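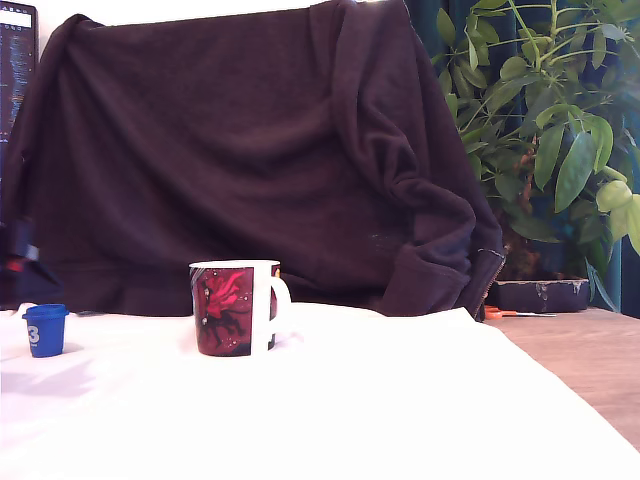 Corner table, August. Cloth on, mug and small blue cup out, brown fleece behind.

Room check, back room, Larix building
Walked by: Lindalva Lins
Read over by: Cremilda Bragança
Marks: OK / FIX / ASK. Comments go under the line, keep them short (I know, I know).

Did this one fast between 4 and 5 pm. Anything I couldn't get to is marked ASK, please don't read ASK as a fail.

1. FLOOR AND WAY OUT

1.1 Door opens all the way: OK
Rubs a little at the bottom. Opens though.

1.2 Path from door to corner table clear: FIX
Two flat boxes leaning on the wall, one slid down while I was standing there. Moved them to the hall closet. They'll come back, they always do.

1.3 Rug edges flat: OK
Tape from last time still holding. Not pretty.

1.4 Exit sign over hall door lit: OK

1.5 Cords off the walking path: FIX
The 6 foot extension was stretched tight at ankle height by the window wall. Run it along the baseboard and use the clips, there's a bag of them in the Giraldo drawer. If it doesn't reach, get a longer one, do NOT plug a second one into the end of it.

2. TABLE

2.1 Table steady, no rocking: OK
Pushed on all the corners. Fine.

2.2 Tabletop sound, no splinters: OK
Lifted the cloth to look, wood is all right. One ring mark from somebody's hot drink, old.

2.3 Cloth clean: OK
White, so you'd know.

2.4 Cloth lies flat, doesn't catch on sleeves: FIX
Still has folds in it. A low fold is enough to tip a tall cup if you slide it instead of lifting. Smooth it out from the middle toward the edges before anything gets set down. Clips on the underside if it keeps creeping. Daiane has the ones that came with the Festeline cloth, the flat kind, use those and not the big springy ones that dent the wood.

2.5 Nothing hanging over the front edge: OK at time of walk

2.6 Table wiped underneath and legs too: ASK
Didn't get down there. My knee.

3. CUPS AND MUGS

3.1 No chips on rims: OK
Ran a finger around each one. Red mug is fine, and so is the one with the 3 on it. Threw out a glass from the shelf with a nick in it (wrapped in newspaper, bin in the hall, so nobody grabs it bare handed).

3.2 Handles tight: OK
Wiggled them. No give, no hairline at the joins that I could find with the flashlight.

3.3 Printed mugs not crazed or flaking: OK
Picture side of the red mug still smooth, nothing came off on the cloth when I rubbed it. Hand wash that one please, the machine will take the print off sooner or latter.

3.4 Lids fit: ASK
Haven't tried the blue lid with anything hot under it. Try over the sink first.

3.5 Mugs stored right way up with space between: FIX
Shelf is jammed. Three went in behind the front row sideways. Take some home people.

3.6 Mugs placed so they can be picked up safely
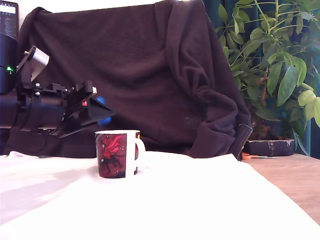 Where a mug goes matters more than what's in it, most of our spills are from people reaching across. Marked this one OK with a note. Stand it well in from the front edge, and think about which way the handle points. The red mug has its handle out to the right, good for somebody coming up with the right hand free, not so good for Thaís who is left handed and ends up taking it by the body. Fine if it's cold. If it's coffee, turn it for her. And don't park it on a fold (see 2.4).

3.7 No drinks next to the monitor: FIX
Cup was too close to that side for my liking. Keep drinks toward the middle of the table. We already lost one keyboard to lemonade.

4. CLOTH, CLOTHING, ANYTHING THAT HANGS

4.1 Curtain clear of heater: OK
Heater is the little 1000 watt one and it's unplugged till the cold weather anyway. Keep it 3 feet off the curtain when it comes back out. Measure it, don't eyeball.

4.2 Curtain rod tight: OK
Pulled on it. One bracket screw could take a quarter turn, did it with a butter knife.

4.3 Hung garments secure: ASK
The big brown fleece back of the table. It isn't going anywhere right now but there's nothing clipped and one good tug on a sleeve could bring it down over the cups. Either clip it at the top or give it a proper hanger.

4.4 Zippers, buckles, metal parts not dangling over cups or glass: FIX
The zipper. Metal teeth and ceramic, no. Tuck that side back or zip it up.

4.5 Hung things free of dust and lint: FIX
Lint roller is in the top drawer. Takes a minute. Lint in drinks is disgusting and I've had it happen.

4.6 Comments from others on this section
I sent section 4 around early so people could argue about it before I typed it up.
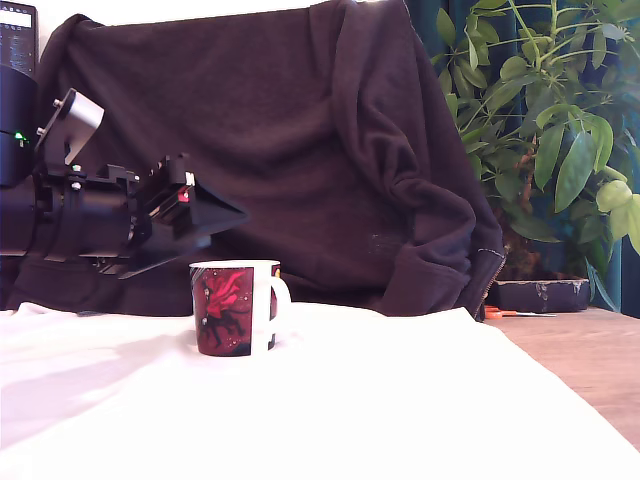 Heloísa Medeiros thinks 4.3 should be a FIX and not an ASK, because a coat that size is heavier than it looks and if it goes over it goes forward, onto whatever is on the cloth. She would also like the mug kept nearer the middle of the table and away from the back edge, where a loose sleeve could sweep it. And she wants to know who took the good hangers.

OK Heloísa, changed. 4.3 is a FIX now. I agree about the back edge, I was so busy worrying about the front. New rule, a hand's width in from any edge, front or back, and nothing breakable right under a hanging sleeve. I don't know about the hangers. There were wooden ones in the hall closet in spring.

Cremilda asks can the coat just live in the closet. It can. Same closet as the boxes, so somebody has to do the boxes first.

5. PLANT

5.1 Pot stable: OK
Heavy at the bottom, doesn't tip when you bump it. I bumped it.

5.2 Saucer under it, no water on floor: OK

5.3 Leaves not in anybody's face or in the walking path: OK
Spreads a lot on the curtain side. Turn the pot a little each week so it doesn't all lean one way. Some leaves have gone pale, not a safety thing, just saying.

5.4 Watering away from outlets: FIX
The outlet by the window is too close for a long spout can. Use the small jug. 200 ml and stop, look at the saucer, then more if it needs it. Whoever is filling it to the top, please quit.

5.5 Pets or small kids in the room: ASK
If anyone brings a toddler, move the plant up or out. I'm not sure what kind it is and don't want to find out that way.

6. HEAT, LIGHT, POWER

6.1 Lamps steady, bulbs right size: OK
Very bright over the table, all that white cloth throws it back at you. Tilt the lamp if you get a headache. Shade was cool enough to touch.

6.2 Kettle base dry: OK
Kettle stays on the hall counter, not on this table. Not on the cloth. Somebody asked again.

6.3 Plugs cool to the touch: OK
Felt all the ones I could reach.

6.4 Power strip not overloaded: FIX
Tirex strip is full. Unplug the radio and the charger with no phone on it.

6.5 Smoke alarm tested: OK
Loud. Sorry to everybody on the second floor. 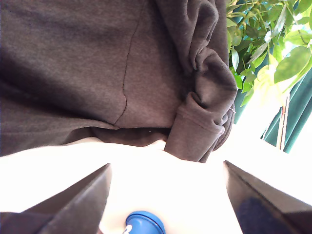
6.6 Extinguisher in place, needle in the green: OK
Tag is readable. The hook is a bit high for Daiane, could come down a few inches next time there's a drill out.

6.7 First aid box stocked: FIX
Out of the medium bandages. Burn gel is there but the seal on one packet is open, toss it. Scissors missing agian, check the wrapping table.

TO DO, IN THE ORDER I'D DO THEM

Extension cord to baseboard (1.5). Today, not later.
Unplug stuff from the Tirex strip (6.4).
Brown fleece clipped or moved, zipper tucked in (4.3, 4.4). Heloísa
Boxes out of the hall closet, then coat can go in if we're doing that. Cremilda, Daiane
Smooth cloth, clip underneath (2.4). Daiane
Mug shelf thinned out (3.5). Everyone, take yours
Lid test over sink (3.4). Thaís
Bandages and burn gel (6.7). Me, I pass the drugstore anyway
Lint roller (4.5). Anyone with a minute
Under the table and legs (2.6). Anyone with better knees

COMMENTS AFTER POSTING

Daiane Coutinho: I have the Festeline clips but only the ones for the short side. Will they do? Also the extinguisher hook, yes please.

Lindalva: Short side is fine, it's the side that creeps. Put them on before you set the mugs back.

Thaís Sales: Tried the blue lid. Cold water only so far, held when I tipped it. Will do warm tomorrow with gloves on. And thank you for the handle thing.

Cremilda Bragança: 5.4, it was me with the watering can. Small jug from now on. Where IS the small jug

Lindalva: Under the hall sink, behind the bleach. Which also shouldn't be there, adding it to the next sheet as 5.6.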